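Budget for the hand, then for everything the hand wears out

Most equipment plans for a robot cell begin with the arm. The arm has a catalog page, a payload figure and a lead time, and it fits on one line of a spreadsheet. The hand goes on the second line. Everything else goes on a third line labeled "accessories," and that third line is where the plan fails.

I have reviewed 3 purchase requests for the Padville workshop since October. Each asked for a multi-fingered hand. Each gave a price for the hand and a price for the mount, and none gave a price for the second year.

A hand with fingers is a set of wear parts. Pads lose grip, joints develop play, fasteners back out and cables fatigue where they bend. None of this is a defect. It is what the mechanism does when it is used, and the cost should be entered before the order is signed. On the last request, for a Millier hand, I added a line of $3,000 for pads, spare digits and return shipping. It was struck out as speculative.

The second omission is the work itself. Requests are written as though the hand will meet one part in one orientation. Mixed work is different. Hard, shiny, ribbed, tilted and see-through things each need their own trial time, and trial time is paid labor.
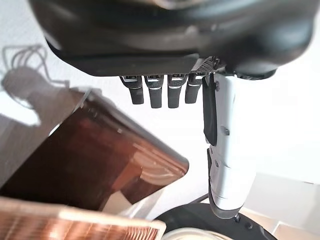

Wagner Pimentel read a draft of this and disagreed. In his view a buyer who prices every pad and every hour of trial will never buy anything, and a two-jaw gripper from Honorato would have covered most of Padville's work at the outset. He would rather see a cheap tool running by October than a complete budget for an expensive one.

I accept the point on the gripper. Two jaws are easier to maintain than five digits, and a request should state why they are not enough. Where I differ is on the budget. A simple gripper also has pads, and its trial time is also labor. The sums are smaller – they are not zero.

My proposal is modest. Every request for an end effector should carry 2 figures beyond the purchase price: the yearly cost of wear parts, and the hours of trial per type of object. For planning I use 300 hours in the first year for a fingered hand on mixed work. Hedvika Polák thinks that is too high for a site already running Prorko software, and she may be right. Her figure should go in the request with her name beside it, so that it can be checked against the time sheets a year later.

Where those lines cannot be filled in, the purchase should wait for the next cycle. Renting for a short period is a reasonable way to get the missing numbers, provided somebody is assigned to write them down.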